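I've been spending my evenings this November teaching a simulated robot to deal with a sliding door, and most of what I've learnt is about my own wrists.

The set-up is simple. I hold a controller in each hand, the arms follow, and the software keeps every joint angle from start to finish. Solange Gill at Garville lent me the controllers and told me to record 20 goes before changing anything. I changed things after four, and had to throw those away.

My first mistake was speed. I moved at the pace I'd use at home, and the right gripper kept overshooting the frame. Tormod Engebretsen watched a few and said I was steering by the head view only. He switched on the gripper view next to it, and I now glance between the two before I close the fingers.

The second was the left arm. I kept forgetting it, so it drifted, and the drift gets recorded along with everything else. Now I park it upright and leave it there.

Green tiles, wooden floor, lattice door: 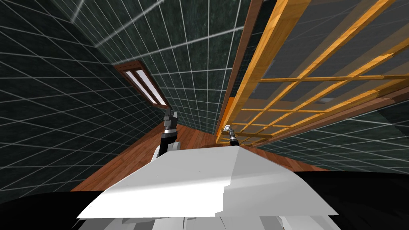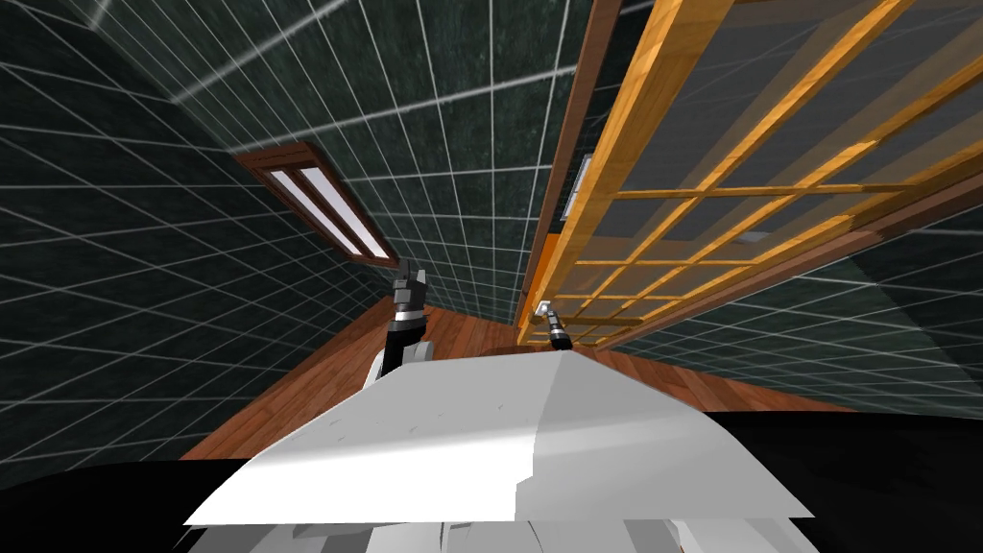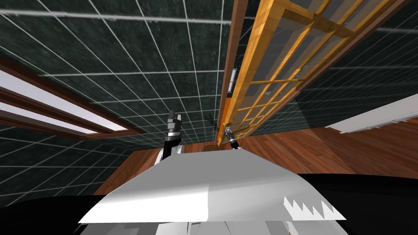
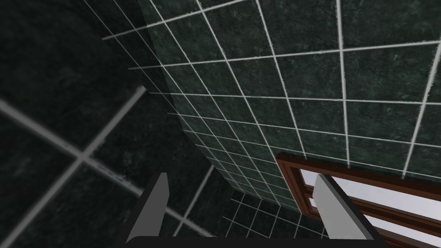

I have 65 recordings I'm willing to keep. Tormod thinks 151 would be enough for a first training run, and Solange says to carry on until I'm bored and then do another evening. I do five at a time and then make tea, as my thumbs get stiff.

Next I want to try starting from a different spot each time. I'll put up the results when there are some, good or bad.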